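## 4. Replacing the Grip Wrap

This section covers the wrap on the Trarov handle. The procedure is the same for the Loltamden training handle. For the long-shaft model, order wrap part 1655 and follow the sheet packed with it.

Work on a clear stretch of tabletop with the handle lying flat. Keep scissors and a dry cloth within reach.

### 4.1 Checking the old wrap

1. Lay the handle down and turn it slowly under a good light.
2. Look along the seams where each turn overlaps the one before. A wound wrap shows a slight ridge at every overlap. This is normal.
3. Press each seam with your thumb. If the edge lifts or slides, the wrap needs to be replaced.
4. Check both ends of the handle. Wear usually starts there.
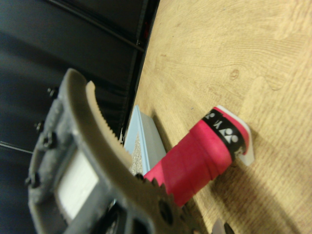 5. If only the last turn has come loose, press it back down and put on a new finishing strip (part 715). You can skip the rest of this section.

**Note:** A change in color alone is no reason to replace the wrap. Red and other bright colors dull with use.

### 4.2 Removing the old wrap

1. Peel off the finishing strip at the top.
2. Unwind the wrap toward the butt end. Pull slowly, close to the handle.
3. Rub off any leftover adhesive with the dry cloth.

**Caution:** Do not scrape the handle with a knife or a screwdriver. Nicks in the core will show through the new wrap.

### 4.3 Preparing the new roll

Any standard overgrip can be used in place of Hetusberg wrap 998. Leave the label band on the roll until you are ready to start. It keeps the turns from loosening.

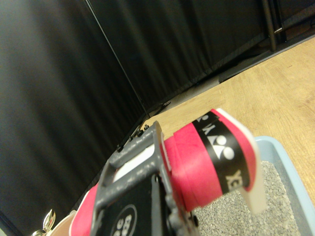
1. Slide or cut off the band. Cut only the band.
2. Unroll a hand's width and find the tapered end. This is the starting end.
3. Remove the backing film, if there is one, as you go. Do not peel it all at once.

### 4.4 Winding

1. Set the tapered end against the butt of the handle and make 2 full turns in place.
2. Continue up the handle at a slant. Overlap each turn by the same amount and keep a light, steady pull.
3. Stop at the top of the grip area. Trim the end at an angle so that it finishes square.
4. Secure the end with the finishing strip.

**Note:** If a wrinkle forms, back up one turn and wind it again.

Leave the handle overnight before use. Spare strips can be ordered from Memon parts service.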